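Cindex: student short film index

Cindex lists short films made on the animation and film courses from 1976 onwards. Release 3 holds 162 titles, each with a running time, a technique and a list of credits. The films themselves are not included.

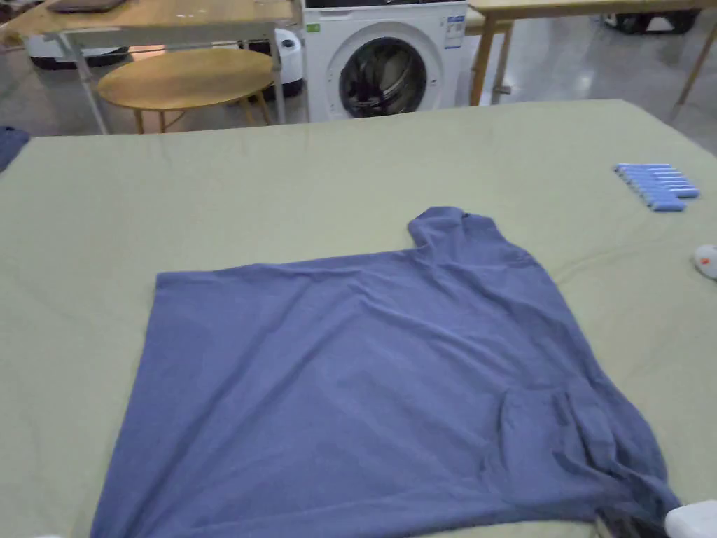
Department of Film and Animation
Records are stored in one UTF-8 text file, with fields separated by tabs. Dates give the year of first screening. Where the year is unknown, the field is left blank. In 12 records the technique is marked "mixed".

Credits were typed from the end titles by Yến Tư and checked by Valentin Rusu. Spellings follow the film, even where a name changes between titles.

Corrections go to Rosimeire Bragança. Next release: August.

Last changed January 14, 2022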